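Section 4. Wiring the Felness 200 Irrigation Controller

4.1 Before you start

Read sections 2 and 3 first. The controller must already be fixed to the wall and the valve manifold must be filled and checked for leaks.

CAUTION: Turn off the supply at the breaker before you open the lower cover. The transformer terminals stay live when the front switch is set to OFF.

You will need:
A small flat screwdriver
Wire strippers
Waterproof connectors, one for each splice
The zone chart from the back of this manual

4.2 Connecting the valves

1. Remove the two screws under the lower cover and slide the cover down.

2. Feed the valve cable through the left-hand gland. Leave 200 mm of slack inside the housing.

3. Strip 6 mm of insulation from each conductor.

4. Join one lead from every valve to the common conductor. Connect the common to terminal C.

5. Connect the remaining lead of each valve to its own zone terminal. Write the wire color and zone number on the chart as you go.

6. Tighten the gland by hand, then give it a further quarter turn.

NOTE: Valve leads have no polarity. Either lead can be used for the common.

NOTE: For cable runs longer than 288 feet, use the heavier cable listed in section 9.
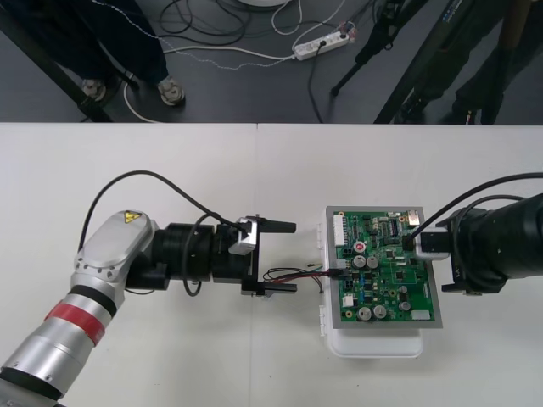
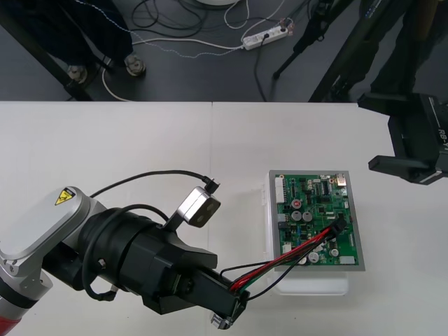

Victor Mwaipopo

4.3 Connecting the rain sensor

The rain sensor is optional. If you are not fitting one, leave the factory jumper in place across terminals S1 and S2 and go to 4.4.

1. Remove the jumper and keep it. The controller will not water with these terminals open.

2. Run the sensor cable through the right-hand gland, away from the supply cable.

3. Connect the two conductors to S1 and S2.

4. Set the sensor switch to ACTIVE.

CAUTION: Do not connect the sensor to a zone terminal. This will damage the output board and is not covered by the warranty.

4.4 First power-up

1. Refit the lower cover and turn on the breaker. The display shows the software version, then 12:00.

2. Hold SET for three seconds and enter the time and day.

3. Press TEST. Each zone runs for two minutes in order.

4. Walk the zones while the test runs. Confirm that the number on the display matches the chart.

If a zone does not open, the display shows E followed by the zone number. Turn off the breaker and check that terminal first – most faults at this stage are a conductor clamped on its insulation. If the terminal is sound, check the splice at the valve box.

Error 751 means that the common is open. No zones will run until it is repaired. Press CLEAR after the repair and repeat the test from step 3.

Watering programs are set in section 5.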